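Spring news from the lending shelf

The tableware lending shelf opened again on 20 March 2026 after the winter break. Members borrowed from it 157 times last year, up from 78 the year before, and most of that growth came from birthday parties and small family gatherings. We had expected street parties to be the main use, but those made up a small part of the bookings. The usual request is for a dozen or so place settings, collected the evening before and returned the day after.

The shelf now holds 767 pieces. That figure includes plates, bowls, cups, serving spoons, water jugs and the two large soup pots given by the Rathjen bakery when it changed kitchens. It leaves out cutlery, which is kept in rolls of ten settings and booked by the roll. We have 22 rolls. If you need fewer than ten settings, please still take a whole roll and bring it back whole, as splitting them has led to a lot of sorting afterward.

Booking works the same way as before. You fill in the form in the Urkament members' area, choose a pickup date, and get a message when the order has been confirmed. Meinrad Hubmann reads the forms in the evening, so a request sent in the morning will not get an answer until later that day. If you do not use a computer, you can leave a note in the box beside the library desk. Write your phone number clearly. Two notes came in last fall with numbers we could not read, and both families had to make other plans.
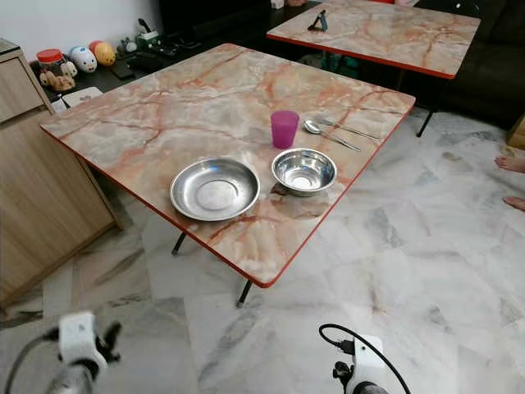

Breakage is the subject we get the most mail about. The rule is that you pay for glass and china at replacement cost, and you pay nothing for dents and scratches on metal. Several members have asked why we keep buying metal and plastic when china looks nicer on a table. Cost is one part of it and weight is the other. A stainless steel plate and bowl with a plastic cup make a full setting for a child or an adult, and a box of them can be carried up three flights of stairs by one person. The same number of china settings needs two boxes and usually two people. China is still available for anyone who wants it, and it is booked less often, so you have a good chance of getting it on short notice.

Washing is up to the borrower. Please return everything clean and dry. Steel can go in the dishwasher on any program. Plastic cups should be washed by hand in warm water, because a few of the older ones warped last summer on a hot cycle. Do not use steel wool on anything. For burned-on food in the pots, soak them overnight with two spoonfuls of baking soda and then use a nylon brush. Dry the plates with a towel before you stack them – if they go into the box damp, they come out spotted, and the next person has to wash them all over again.

Stickers are a smaller problem but a steady one. Some people put names on the cups at parties, which is a good idea, but the glue on ordinary labels is hard to get off. Masking tape comes away cleanly if you remove it the same day. A wax pencil also works on plastic and wipes off with a dry cloth. There is a wax pencil in each of the cup boxes, and we ask that it stay there.

We have a few changes to the loan period. Until now it was three days for everything. From this season it is four days for plates, bowls, cups and cutlery, and still three days for pots and jugs, which are in heavier demand. Verena Mösli asked for the longer period at the fall meeting on behalf of members in Ustatby, who have to plan around the bus. You can extend a loan by two days if there is no booking after yours. Send a message before the return date and wait for a reply before you keep anything longer.

The deposit stays the same and is still paid at pickup. We return it in full when the box has been checked, which takes a few minutes if the packing list is inside. Please leave the list in the box during your event. Last year a good many came back without one, and the checking then has to be done from the booking form.

Members in Fumis have asked for a pickup point closer to home. We are looking at a storage room behind the fire station there and hope to have an answer by September. It would hold a small part of the stock, most likely cups, bowls and a few rolls of cutlery, with larger orders still coming from the main shelf.

We are also looking for serving bowls with lids, in any material except glass. If you have some you no longer use, bring them in during opening hours and put a note inside with your name.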